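Graziella Benedetti on tape, tuning and the new Nolska album

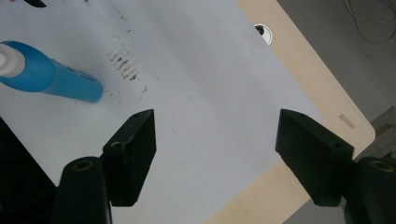 A blue marker on the whiteboard.

23/01/2021

Graziella Benedetti recorded the fourth Nolska album on an eight-track machine, and most of our conversation concerns what that did to the music. The record, Usdale, has six pieces, the longest of which runs to 40 minutes on the download and is split across two sides on the vinyl.

"The tape ran at 15 inches per second, so a reel gave me just over half an hour," she says. "The long piece is two reels joined. There is a crossfade of nine seconds and I still hear it."

Nolska began as a trio with guitar, drums and a small electric organ made by Lurer. The organ stays on every track, though it has been retuned. Its lowest D sits slightly flat, and the guitars were brought down to meet it.

"You can move a guitar in a minute. The organ takes a day with the back off. So the organ decides."

Drums were recorded with three microphones, one of them in the corridor. Benedetti put a 60 Hz high-pass filter on the corridor channel and left the other two alone. No click was used. The tempo of the title piece drifts upwards over its length, and she measured the drift afterwards out of curiosity but did not correct it.

The mixing was done at Meireles, a two-room studio where she has worked since the second album. She kept a log of every pass, and it ends at 238.

"A lot of those are the same mix with the organ half a decibel different. I would print one, go home, play it in the kitchen, and come back. I don't recommend it as a method."

The first pressing is 1,000 copies, with the two shortest pieces left off to keep the level up. They are on the download only. She is unsentimental about the cut – "side length is side length" – and says a seven-inch might collect them later.

Live dates are planned for May, as a four-piece, with a second guitarist taking the parts that were overdubbed. The organ will not travel. A sampled version has been made, note by note, with the flat D kept as it is.

"We sampled the motor noise as well. It's on its own key, at the bottom."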